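2020-07-13

What a day! I came in early to start the retraining run and ended up staying until the lights in the corridor went off. The idea Sanne Timmermans and I argued over last week finally has a number next to it, and it's a good one.

The question was simple enough. If we show the policy 70 demonstrations of stacking cups and bowls, does it do better when we also let it see the recoveries, the bits where the person driving the arm messes up and fixes it? I used to throw those out. Sanne said keep them, all of them, ugly ones included. So this morning I trained it both ways and ran the tall stack task on each, same green cloth, same bowls, same cups. 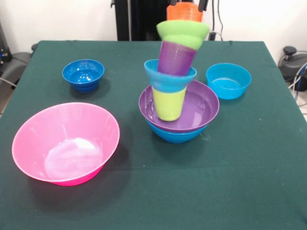

The clean-data version finished 2 stacks before lunch and then kept losing its grip on the last cup. The version with recoveries got 7! Same number of tries, same arm, same everything. I watched it come in crooked on one attempt, back off a little, and go down again straighter, and I let out a yell that brought Abdelilah Fawzy in from next door.

He is less excited than I am, and he has a point. All our demos came from two people, and I've been doing the resets myself, so I may be placing things kindly without meaning to. He wants random start positions drawn by the script before anyone mentions this to the Mollurier people. Fine — I wrote the script after dinner.

Bogdan (the new training box) is chewing through 5 more seeds tonight. Must remember to save the wrist force logs this time, and to ask Sanne where she put the spare finger pads.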